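Sorting Out the Wooden Bolt Set: My Project Report

For my project I picked the big tub of wooden nuts and bolts from the Wiriya construction kit. I know, it sounds like a little kid's toy (it kind of is), but I wanted to find out which pieces people can put together without getting annoyed, and whether the way you store them makes any difference. I worked on it through July, mostly after lunch at the long table by the window.

The first job was just getting everything out of the tub. My set turned out to be two kits mixed together, the Wiriya one and an older Clarell one, and the threads are so close that a Clarell nut will go on a Wiriya bolt for two turns and then jam. That drove me crazy! I ended up trying every nut on a Wiriya bolt and putting a pencil dot on the ones that got stuck.

After that I made the storage trays. I cut them out of a shoebox lid and glued in strips of cardboard for the walls. Version one was too shallow and the nuts rolled over the sides when I slid it across the table. Version two has walls twice as high and I still use it.

For the tests I asked seven people from my class to build the same little bridge, once with the pieces in the tub and once with the trays. I timed everybody on my phone. The tub builds took 182 seconds on average and the trays took about 100, so that's a pretty big drop! I should say that everyone did the tub first, so some of it could be practice. If I ran it again I'd have half of them start with the trays.

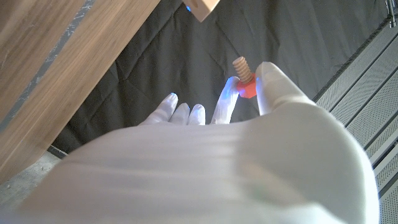
Starting the thread was where people lost the most time. If the nut sits even a little crooked it bites into the wood and you have to back it off and try again. What worked best for me was turning it backward until I felt a tiny click, then going forward. My sister's old Idis plastic set doesn't have this problem at all, but the plastic ones feel cheap and I like the wood better.

I also tried rubbing candle wax on the threads of a few bolts. They turned a lot easier, but my fingers got slippery and I dropped more nuts, so I wiped most of it off again.

Next I want to make a tray with a lid, and to find a home for all the Clarell nuts with the pencil dots. Right now they're in a jam jar on my shelf.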